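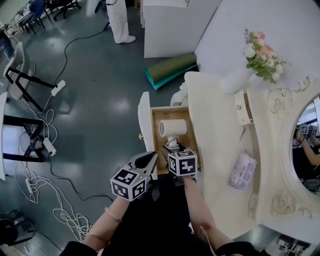
Notebook 11, p. 60

Thursday, January 4, 2024

Hair dryer and drawer, on the vanity. Both hand grippers out, marker cubes on. Stamatia Ververidis took the first turn and I wrote.

The job is the same as before the break: dryer out of the drawer, on to the top, back into the drawer. The barrel is the awkward bit. It is round and smooth and wants to roll in the jaws if you take it off centre. The cord is worse. If it is left coiled under the barrel it comes up with it, and then you are lifting two things. Agreed to grip further back and lift slowly.

Did 18 goes before lunch. Notes are on the Miloddale sheet, not here. Marked four as bad, all for the cord.
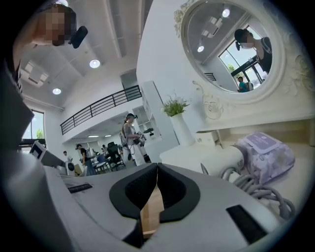

*Dryer on the vanity top, cord to the right. View from the gripper.*

Finger lining: the new rubber is from Triantafyllou and is softer than the old Ondbridge strip. Better on the barrel, I think, but it picks up dust and the edge on one finger is already lifting. Glued it again. Pak-hei Man wants to try a shallower notch before we order more -- he has the drawing, I have asked him to put it in the Gatari folder with the others and to write the depth on it this time.

Trigger on the second gripper is still stiff at the end of its travel. Took the side cover off, cleaned the slide, put it back. A bit better. The spring may be too strong. Try the one from the old handle.

Drawer: pull it right out before starting.

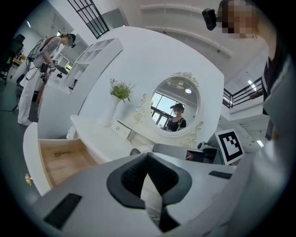

Otherwise the fingertips catch the front panel on the way down and the whole gripper twists, and you only find out later when the wrist angle looks wrong. Stamatia suggests coming in from higher up and turning late. I tried it that way a few times at the bench and it felt slower but cleaner.

To do:

- spring from old handle
- reprint the cube with the scuffed corner
- cable clips, the short ones
- ask Pak-hei about file 99, it won't open on my machine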